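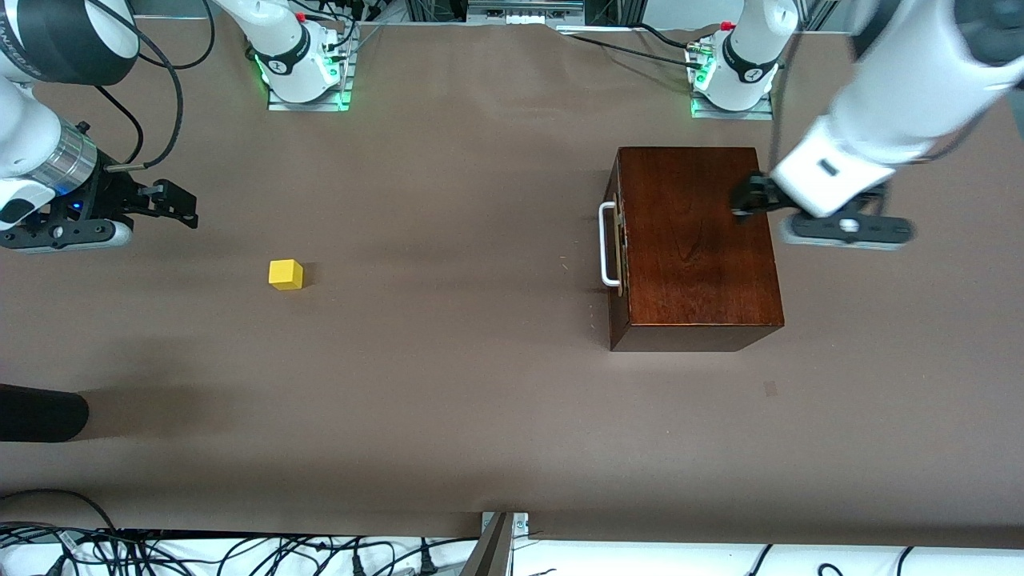
The Return of the Square Heel

The spring collection from Tresby confirms a change that has been under way since last March: the square heel has displaced the slender one in daytime footwear. Of the 264 styles shown, most rest on a broad, low block.

Kelechi Bashir, who buys for the Uritlow stores, attributes the change to longer hems. A full skirt requires a firm base – a thin heel disappears beneath it. I would add that wide trousers make the same demand.

Prices remain a concern. A pair in plain calf now costs around 300 dollars, and resoling is seldom included. Readers who own older pairs of this shape are advised to have them reheeled before the autumn.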